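From: So-ying Chu
To: desks list
Subject: Re: [desks] Raised board in front of the monitor, keep or drop?

Hi Embla, hi all,

I have the same kind of setup at the Flalport office, so I can answer most of this. Two pictures first, then my replies under your questions.

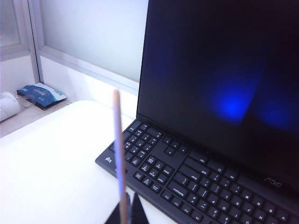
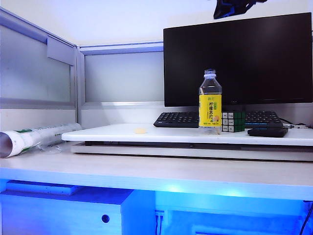 My desk at Flalport, two views. Black keyboard and dark screen in both; the lemon soda and the cube are in the second one.

In August 2021, Embla Forsberg wrote:
> We are redoing the desks at Pidham and I have to give Vidar a list by the
> end of the month. The main thing I can't decide is the raised board that
> sits in front of the monitor. Half of us like it and half of us put it on
> the floor the first week.
>
> 1. Does the keyboard live on the board or on the desk?

On the board, when I'm not typing. It's a full-size one with the number pad, and it takes up a lot of the width. For typing I pull it down onto the desk, because my wrists don't like the extra height. If you have people who type all day up on the board, raise their chairs to match or they will complain to you by lunch.

I did try a short keyboard without the number pad. It left a lot more room, but I do the Solheim invoices and I wanted the pad back after two days.

> 2. Does it stay tidy, or does it just turn into a shelf?

It turns into a shelf. You can see for yourself. Bottle, Rubik's cube, the flat black thing at the front by the right end of the keyboard, and a cable running off to the right. I've stopped fighting it. My only rule is that drinks have a cap on. The soda has a screw cap so it can stay. Coffee goes on the desk, on the far left, where it can't reach the keys if it goes over.

The cube will not be solved before your deadline, in case Ebbe asks.

> 3. Does white show the dirt?

Yes, every crumb. There is a small pale yellow round bit on the board in the second picture, left of the bottle, and you can spot it from across the desk. I see that as a point for white. On the old dark desks at Flodcombe the crumbs were there too and got cleaned about twice a year. A damp cloth is enough. Don't use the strong spray from the kitchen, it left dull patches on mine.

Keyboards are the harder part. Turn them over and tap them out before you wipe. A thin wooden stick is good for the gaps between the keys — better than a paper clip, which scratched the lettering on my last one.

> 4. How deep should the desk be?

Mine is 53 inches wide, which is plenty. I never measured the depth, sorry. Put the board where you want it, put the keyboard in front of it on the desk, and make sure there is still room for your forearms. If there isn't, skip the board.

> 5. Anything about cables?

Order longer ones than you think. Moving the monitor back to make room for the board used up all the slack on mine, and I waited most of July for a replacement. The request was number 2767 if Vidar wants to look up which one I got. Label both ends while you're at it.

So my vote is keep it, but let people say no. I wouldn't buy 100 of them for the whole building. Start with the people who ask. Lovisa had a few spare at Solheim last I heard, so check with her before you order any.

I can measure the height of the board if that helps, just let me know.

So-ying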